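Search products, kits and spares
Search
Enter at least 3 letters

Mekitz Two-Arm Table Kit for Clubs and Classes

2026-10-23
By Linnea Sjöberg

The Mekitz kit is sold by Vultance as a "ready for class" pair of arms. I run the loan shelf at Duddale and I write these pages for the teachers who book from it, so I will say up front that I don't think it is ready for class. It is ready for a patient club with a free table and an adult who likes cables.

The loan includes two arms with parallel grippers, clamps, the power supply, spare finger tips and the cup sorting task from the Haugland student challenge. The task is plain plastic measuring cups in different colors and a clear tub. The maker's sheet says students will be sorting cups "in a single lesson." Our club needed until December of last year to get a run we were willing to show anyone, and they had started in September.

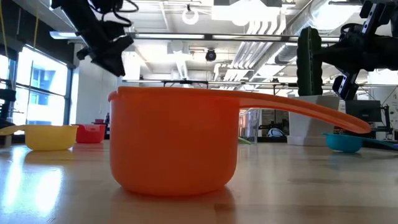 Cups out on the club table, with both grippers overhead.

Measuring cups look like an easy choice. They cost next to nothing and they survive a fall. But they are smooth and shiny, and the long flat handles tip the shallow ones when a finger lands in the wrong spot. If your students are new to this, start them on foam blocks and bring out the cups later. The sheet doesn't suggest that. I wish it did.

Reach is listed as 30 inches per arm. I would not plan a layout around that number. Out near the limit the arms get shaky, and we keep everything well inside it.
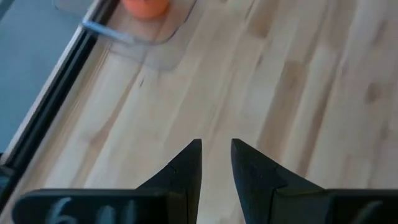 Wrist camera view of the finger tips, with the clear container beyond.

The finger tips are the part I trust least. They wear, and students like to swap them around, so write on each one with a paint pen and keep a list of which arm it came off. Spares come in bags of 16. Please send back what you don't use, including the ones you think are ruined, so I can see how they failed.

Grip on the rim is another matter. The sheet calls it "secure on all household shapes," and I have no idea who tested that.
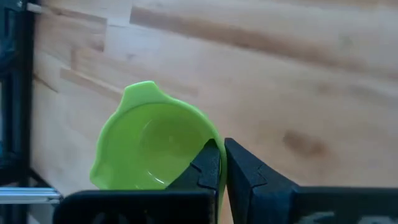
A thin edge between two hard tips can twist with very little push, and more motor force has never fixed it for us. Slowing the close did help. So did teaching students to line up the wrist first and leave the trigger alone until they had.

Last year's club logged 872 tries. I have read the log, and I'd be careful with it. Some students wrote down every fumble and others only wrote down the runs they liked, so any success rate you see quoted from it (Vultance has asked me for one twice) is a guess.

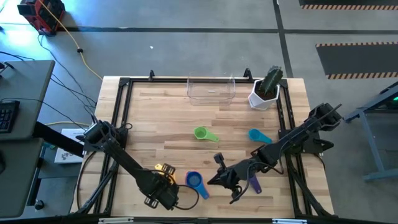
Both arms over the table, with the cups spread out between them.

Booking notes
Loan period: 30 days, one renewal if no other school is waiting.
Setup: roughly an hour for two adults, longer the first time.
Age: the box says 10 and up. I lend it for 13 and up.
Not included: table, laptop, extension cord.
Returns: coil the cables loosely and tape the joint screws bag to the inside of the lid.

The price to buy is on the Vultance site. Borrow it for a term before you ask your school to pay that.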